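Counter Height Is a Settlement Nobody Voted On

The standard kitchen counter in this country is 36 inches high, which converts to a little over 91 centimeters. Most of Europe builds at or near 90. The two numbers are close enough that manufacturers treat them as one, and base cabinets sold under either convention are built to the same assumption: a single work surface, at a single height, for every task and every user.

I think the assumption is wrong, and that the cost of correcting it is lower than the trade claims.

Start with the tasks. Kneading dough and rolling pastry call for a surface well below the elbow, so that body weight does part of the work. Slicing vegetables calls for one a few inches higher. Fine work, such as trimming fish or piping, is easier higher still. A sink adds its own complication. The rim sits at counter height, but the work happens at the bottom of the bowl, which puts the hands 6 inches or more below it. A person who is comfortable at the cutting board will therefore stoop at the sink, every day, for as long as the kitchen lasts.
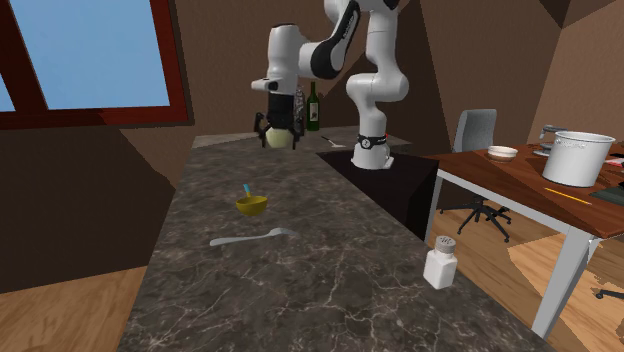
A long run of dark stone countertop in a computer rendering.

The usual defense is resale. A counter at a nonstandard height is said to frighten buyers, and dishwashers and slide-in ranges are built to fit under or beside the standard one. The appliance argument is real but narrow. Most dishwashers have adjustable feet with more room above the minimum than below it, so raising a counter is simple and lowering it is not. A range needs to align with the surface on either side of it. Neither fact says anything about the remaining length of counter, where no appliance is involved.

The resale argument I find weaker. Buyers accept islands with a raised bar, desks built into the end of a cabinet run, and window seats where storage used to be. All of these break the line. What buyers seem to dislike is a height change that looks like a mistake, and that is a matter of detailing.

I recently compared two layouts for the same room, drawn for a remodel in Posness. The first used one slab at standard height on all sides. The second dropped the baking section to 87 centimeters and left everything else alone. The second required one additional finished edge, one end panel, and a shorter toe kick under two cabinets. The fabricator, Karnus, priced the difference at 202 dollars. The faucet the owners had already chosen cost more than that.

Much of the resistance comes from stone. A slab is sold by its surface, and the showroom rewards an unbroken one. Veining is matched across seams at considerable effort, and a step interrupts the match. Catalogs from suppliers such as Falcão and Cumano show long, level runs and very little else. The customer learns to judge a counter as a picture, seen from across the room, when it will mostly be used from a distance of a few inches with the head bent down.

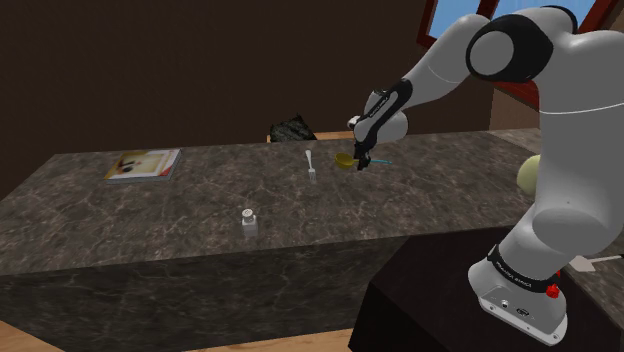
Mottled grey-brown stone with pale veining, shown in a rendering over a light tan wooden floor.

Adjustable counters exist, with motors or hand cranks. They are useful where several people of very different heights share a kitchen, or where someone cooks seated. For most households they are more mechanism than the problem needs. Two fixed heights will cover most of the work, and three will cover nearly all of it.

Designers should measure before they draw. Elbow height, standing, in the shoes normally worn at home, takes less than a minute to record. If two people cook, record both and ask which of them does the baking. The standard height should remain available as a fallback for speculative building, where the occupant is unknown. In a custom kitchen the occupant is usually standing in the room, and the tape measure is already out.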